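How Do You Choose a Hand for a Robot?

Hold up your hand and wiggle your fingers. Now pick up a pencil, then a cup, then the corner of a blanket. You probably did all of that without thinking very hard, and that's a pretty amazing thing, because your hand changed its shape every single time and your brain never had to stop and say, "All right, fingers, this is a pencil, get ready!"

Robots have a harder time. Most robot arms don't come with a hand like yours. They come with a plain round end, and people bolt on whatever kind of hand suits the job. Robot builders call that hand a gripper. Some grippers have two fingers, some have three, some have soft squishy fingers filled with air, and some have no fingers at all, only a suction cup that grabs things the way a wet bath toy sticks to the side of the tub.

So if you had a robot arm and a whole shelf of grippers, how would you know which one to use? You'd have to try them out, and you'd have to do it fairly. In our workshop at Udeck we compared two hands. One is called the Besasine, and it has two hard, curved fingers that close toward each other. The other is called the Cuypers, and it's the suction kind. (We didn't make up the names. We would have picked something sillier.)

Why blocks?

You might think a robot should be tested on something fancy, like an egg or a banana or a birthday cake. We'd love to get to the cake someday! But it's best to start with wooden blocks. A block has flat sides, so there's a good place for each finger to press. It doesn't roll away and it doesn't mind being dropped. And blocks come in bright colors, which makes it easy for a camera to tell one from another.

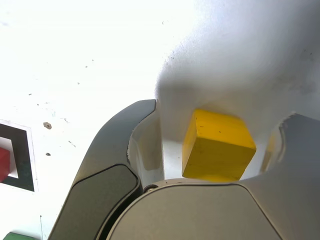 A yellow block between the two curved fingers. The red and green blocks are off to the side.

Squeezing is trickier than it sounds. If the fingers press too lightly, the block slides down and lands on the table with a clunk. If they press too hard, they can leave a mark on it, and you can imagine what would happen to that egg. The robot also has to put its hand in the right spot before it closes. If it's a little too far to the left, one finger gets there first and gives the block a shove, and then the block isn't where the robot thought it was anymore. You can try this at home with your eyes shut and a block on the kitchen table. Use two fingers only, and no feeling around first!

The suction hand has troubles of its own. It only needs to touch one side of the block, so it can come straight down from the top, and that's handy when things are crowded together. But it needs a smooth place to stick to. If there's a little dent or a rough patch in the wood, air sneaks in underneath and the cup lets go. You can hear it, too. It makes a rude little noise that got a laugh every time.

Keeping it fair

Suppose you raced your friend across the playground, but your friend had to carry a backpack full of rocks. Would that be a fair race? Of course not. Testing grippers is the same sort of thing. Both hands had to go on the same arm, use the same blocks, and follow the same instructions from the same computer program, which is called Paltosia. The program is the controller, and you can think of it as the part that tells the arm where to go and when to squeeze.

We gave each hand 100 tries. That sounds like an awful lot of picking up blocks, and it was (we had to stop for sandwiches). But if you only try a few times, you might just get lucky, or unlucky, and you'd never know which. The two-fingered hand dropped the block 13 times. The suction hand dropped it 30 times, and a good many of those were with the same block, a scratched-up one that it never did get along with.

Does that mean the two-fingered hand is the winner? For picking up one block with plenty of room around it, we'd say yes. Then we moved on to stacking, and things got more interesting. Fingers take up space. When a robot wants to set a block down beside a stack, or take one away, the fingers have to fit in there too, and they have to open again afterward without knocking everything over.

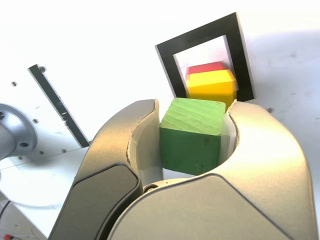 One reader, Mapleleaf, wrote to ask whether a robot could have both kinds of hand and swap them whenever it liked, and the answer is that some robots do exactly that! They park one hand in a holder, unlatch it, and pick up the next. It takes extra time, though, and every swap is one more thing that can go wrong, so builders think hard about whether it's worth the trouble.

Next we want to try both hands on things that aren't blocks at all. Socks are on the list. So are grapes, a wooden spoon, and a paper cup with nothing in it. Before you hear from us again, make your own guesses about which hand will do better with each one, and write them down so you can't change your mind later.

Comments (3)

tigerlily4
I tried the eyes shut thing and I knocked my block on the floor and the dog took it.

Mr. P's Science Corner
My class guessed fingers for the sock and suction for the paper cup. There was a long argument about the grapes, and we'd love to know the results when you have them.

blockfan
can you do one with THREE fingers next please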